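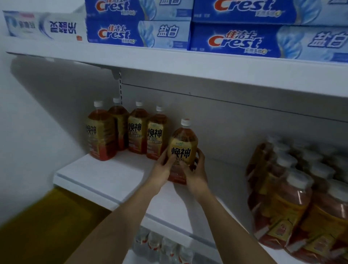

飲料棚 中段、「焕神」の茶飲料

印刷する | メールで送る
最終更新:8月

チケット 2397:棚ラベルの価格がレジと一致しない
状態:解決済み(経過観察)
起票:Haziq Saragih(Avuswood 店舗運営)
担当:Wahyudi Osman(Mornuto サポート)

症状
夜間の価格更新のあと、飲料と菓子の一部で電子棚札が旧価格のまま残る。レジ側は新価格で会計される。棚札管理画面(Vidal)では全件「送信済み」と表示され、エラーは出ていない。開店前の点検で気づいた。対象は689枚のうち58枚。

環境
価格マスタは Kisodov、棚札の配信は Vidal。中継機は売場天井に設置。先月、飲料売場のレイアウトを変更している。

対応記録

9:10 Saragih
棚札の電池残量を確認。対象はいずれも正常範囲。1枚だけ電池を入れ替えてみたが、価格は旧のまま変わらず。

9:35 Osman
管理画面から該当分を手動で再送してください。グループ単位の再送は使わず、商品コードを指定してください。

10:05 Saragih
再送した。菓子はすべて新価格になった。飲料は変化なし。再送の履歴には「送信済み」と出ている。

10:40 Osman
ログを確認しました。「送信済み」は中継機に渡した時点の表示で、棚札からの応答は含みません。応答の有無は詳細タブの「受信確認」列で見られます。飲料の該当分は受信確認が空欄です。棚札がどの中継機に登録されているか教えてください。

11:20 Saragih
飲料はすべて中継機2に登録されている。ただし中継機2はレイアウト変更のときに冷蔵ケース側へ移設した。飲料棚からはかなり離れた。移設の件は引き継ぎに書かれていなかった。

11:45 Osman
中継機1へ登録を切り替えてください。切り替え後、棚札の裏のボタンを長押しすると再接続が始まります。1枚あたり2分ほど待ってください。

13:50 Saragih
飲料の該当分をすべて切り替えた。受信確認が入り、レジと価格が一致した。途中で1枚だけ画面が白いままになったので予備と交換した。

14:15 Osman
菓子のほうは別の原因です。Kisodov の出力ファイルで、商品名が長い行の末尾が欠けていました。138行目以降に数件あります。Vidal 側は欠けた行を読み飛ばし、前回の値を残します。手動再送では画面上の値を使うため、正しく表示されました。出力設定の文字数上限を変更しておきます。

16:30 Saragih
設定変更後のファイルを試しに取り込んだ。読み飛ばしは0件。午前中に旧価格を見て購入したお客様への差額返金は、店舗側で対応する。

翌朝 8:40 Saragih
夜間更新後の点検で不一致なし。受信確認の空欄もなし。

残作業
・売場配置図に中継機の位置を追記(Saragih)
・読み飛ばし発生時に通知メールを出す設定の確認(Osman)
・予備棚札の補充

次回の夜間更新でも問題がなければ、このチケットを閉じる。

コメント 4件 | 共有 1件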